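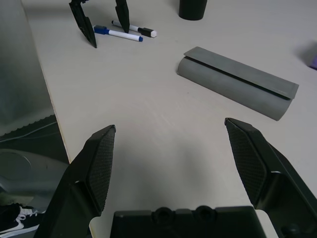 Keeping a white-ish tabletop looking decent
Home & Furniture > Tables and desks

skasano_maya
So I finally got rid of the dark table and went with an off-white top, and I love it, but wow does it show everything. Pencil, tea, the blue dye off my jeans when I sit on the corner (I know, I know). It has a slightly grainy surface so a quick wipe slides right over the gunk. What are you all using? I've had it since October and I'd like it to make it to next October. Tagging my brother-in-law Pascal, who talked me into it.

pmallet
I said light. You picked the lightest one they had!
Dish soap, warm water, microfiber cloth. Then a second cloth with plain water or you get a film that grabs dust. I do mine Tuesday nights when I take the trash out.

hanside_ylva
Melamine sponge. Tea rings gone in ten seconds, I swear by them.

Alvar B
Please don't use those every week. They're an abrasive, very fine sandpaper basically. I did my old desk with one for a whole winter and ended up with a shiny patch right where my mouse goes, and you could see it every time the sun came in. Dull everywhere else, shiny there. Drove me nuts.

hanside_ylva
I've used them for years with no shiny patch, so maybe you press too hard? Mine's a painted top though, semi-matte, I rolled it myself. If it wears through I just touch it up.

Alvar B
Well there you go, you can repaint yours. Maya, is yours painted or a factory finish?

skasano_maya
Factory, no idea what exactly. The leaflet says "wipe clean" and nothing else, in 17 languages. Very helpful.

marta_aa
Baking soda paste for the tea. Little bit of water, spread it on, go have your coffee, wipe it off. It has gotten turmeric off mine, or at least down to a faint yellow that I put the fruit bowl on.
For the grain I use an old soft toothbrush with soapy water, small circles. Takes forever on a big table but I put a podcast on and it's kind of nice.

pmallet
Baking soda is abrasive too, Märta.

marta_aa
Softer than Ylva's sponge! And I'm not scrubbing with it, I'm letting it sit.

Alvar B
I'm with Märta on this one. Try it on the underside first, or a back corner.

skasano_maya
OK update. Did the toothbrush thing on one end last night and the difference is embarrassing, there's now a clean end and a dirty end. Tea ring is nearly gone with the paste. The jeans dye hasn't budged.

hanside_ylva
Rubbing alcohol on a cotton pad for dye. Dab, don't rub. And test it first before Alvar yells at me.

Alvar B
No yelling. Alcohol's fine on most factory tops, just keep it away from paint. If you want to go finer than a sponge on the paint, wet sanding paper starts making sense past 600, but that's a repair, for Ylva and her roller, and I wouldn't touch a factory top with it.

pmallet
Or wear different pants.

skasano_maya
Or sit on a chair, says my mother. Going to try the alcohol on the underside tonight and the corner tomorrow if nothing melts. Does anyone use a desk mat or is that cheating? I'd hate to cover it up when I bought it for the color.

marta_aa
I had a felt one and it just collected crumbs underneath. Coasters are enough if people will use them. Mine won't.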